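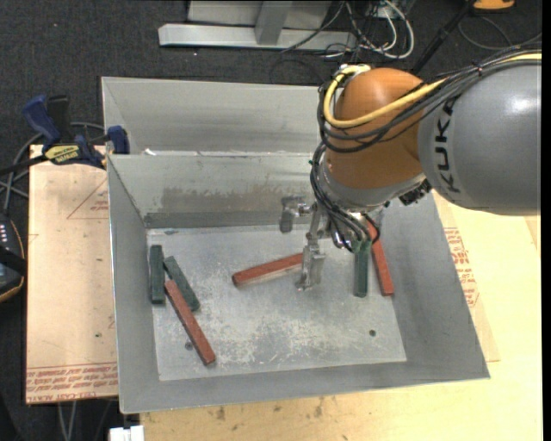
Slide 1. KUKA arm, metal bin, green and red blocks.

Evening all. Wait for the people at the back to find chairs. Thank Perkstead for the room and the wine, in that order.

Start with the karaoke. Hands up who has seen a celebrity sing for charity. Keep them up if you paid. Keep them up if you would pay again. (Pause. Let them look at each other.)

I've spent the better part of 20 years writing up these evenings for the showbiz pages, and I have a great fondness for them. Someone off the telly puts on a sequinned frock, walks out in front of people eating sea bass, and has a go at a song written for a much bigger pair of lungs. Next morning it's my job to say she "wowed". I have used "wowed" of people who fell off the stage.

Slide 2. The vocabulary
Read these out slowly. "Stuns" - wore clothes. "Flaunts" - has legs. "Puts on a brave face" - went to the shops. "Steps out" - left a building. My old editor at Pokov banned "steps out" one October and we filed nothing for two days.

Slide 3. Lev Hutsuliak and the high note
Tell this one properly, don't rush. Runner-up in a dancing competition, lovely man, booked for the Clurkano gala to do one power ballad. Rehearsed it for 90 minutes that afternoon, key change and all. On the night the backing track started in the wrong key and he went with it. Table nearest the stage put down their forks. He finished on one knee, got up on the second try, and they gave him a standing ovation, partly out of relief.

I wrote 48 words on it. "Lev brought the house down." He rang to thank me and asked whether I'd been there.

Slide 4. Why they say yes
Agents will tell you it's the cause. Often it is. It is also a free dinner, a clean photo and a new single nobody has asked for. Don't be too hard here, two of them are in tonight.

If time is short skip to Grajales. If not, do the goody bag story (candle, protein bar, voucher that had run out).

Slide 5. Grajales
The auction. A singing lesson with a woman who had, ten minutes before, shown us all she needed one. Went for 70 pounds. Her mum bought it.

Questions. Repeat each one into the mic. If asked who the worst was, say "still working" and have a drink of water. Raffle is straight after, tickets from the desk by the coats.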